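Household Guidance: Clearing and Sorting Packaging at the Table

Residents' Information Service, Fivholm
Sheet prepared by Maribeth Yap. Last reviewed Jun 10, 2023

Packaging collects wherever a household eats, unpacks shopping and opens its post. In most homes that place is the table. The advice on this sheet applies to kitchen and dining tables of any size and should be read together with the collection calendar for your street.

Before you begin

Remove cups, cutlery and food from the table. Bring everything to be discarded into one heap in the middle, including items from worktops and window sills. A single heap is easier to sort than several small ones, and it keeps drips away from the edge of the cloth.

Have three containers ready: one for paper and card, one for drinks cartons and one for residual waste. Residents who received the Wevovell folding crate in November may use its two compartments for the first two. Paper carrier bags are equally acceptable.

Drinks cartons

Milk and juice cartons are made of layered material and must not be placed with ordinary card. Empty the carton fully and rinse it with up to 100 ml of cold water. Swirl, pour away and leave it to drain upside down for 5 minutes.

To flatten a carton, pull out the folded corners at the top and bottom, then press from the base upwards. Small portion cartons should have the straw removed first. Plastic caps may be left on in the Fivholm collection area. Residents of Pichon should take them off and place them with plastics.

Boxes and thin card

Open both ends of a box and press it flat along its existing creases. Tearing is unnecessary and produces scraps that fall out of the crate during collection. Sticky labels and small areas of tape can stay in place. Card that is heavily marked with grease goes into residual waste.

Medicine boxes

Check every medicine box before flattening it. Leaflets and blister strips are often left inside, and a strip with tablets remaining must be returned to a pharmacy. The empty box and leaflet may go with paper. Where a box carries a label with a name and address, remove the label or cover the details with a dark pen.
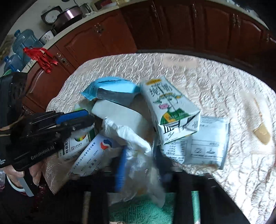 Packets and wrappers

Crumpled packets made of film or foil belong in residual waste unless your collection calendar states otherwise. If you are unsure whether a packet is paper, scrunch it in the hand: paper holds its shape, while film tends to spring open again. Shake out crumbs over the sink.

Protecting the tablecloth

Textured and quilted cloths hold crumbs and spilt milk in the raised pattern. Lift the heap away piece by piece - do not drag it across the surface. Wipeable cloths may be cleaned with 200 ml of warm water and a few drops of washing-up liquid, working from the centre to the edge, and then dried with a tea towel. On a round table, turn the cloth a little each week so that the same area does not always take the wear. Fabric cloths should be washed according to the care label.

Putting out the crate

Crates should be placed at the kerb by 7 in the morning on collection day, with flattened cartons standing on edge. A brick or a closed lid is advised in windy weather. Replacement crates can be requested at the Udent depot, counter 5, on presentation of a recent household bill.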